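Export from Prerkis drops resolution on some pictures
Posted in: Mobile photo apps

Masow
I edit on an Android phone with Prerkis and send the results to a desktop folder. Pictures with no effect applied come out at full size. Anything with a tilt or double exposure effect is saved smaller, and the file is noticeably softer when I crop it. I have a set of 35 to finish by 1st May and would like to avoid doing them twice. Quality slider is at maximum. App was reinstalled in March, no change.

Haque
Same on mine. Try clearing the cache.

Annelore Schmieder
Clearing the cache will not help. The quality slider sets JPEG compression only. Output size is a separate setting, under Saving — Advanced, and it goes back to "Balanced" after a reinstall. In that mode any effect that needs a second layer is worked out on a reduced copy, and the reduced copy is what gets saved. Change it to "Original".

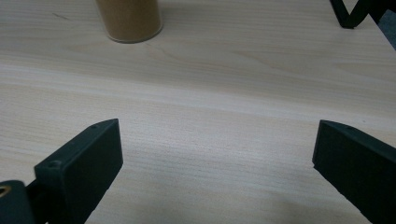 Does the change apply to pictures already saved?
Saved files stay as they are. Open the project from the app's own gallery, where the edit steps are kept, and export again. If the project has been deleted, the edit has to be redone from the original.

Memory use goes up in "Original". On my phone a double exposure takes up to 60 seconds, and the app closes if other programs are open. Batch export works, but I would keep the batches small.

Eylül Yüksel
Setting is in a different place on tablets, look under Account then Storage.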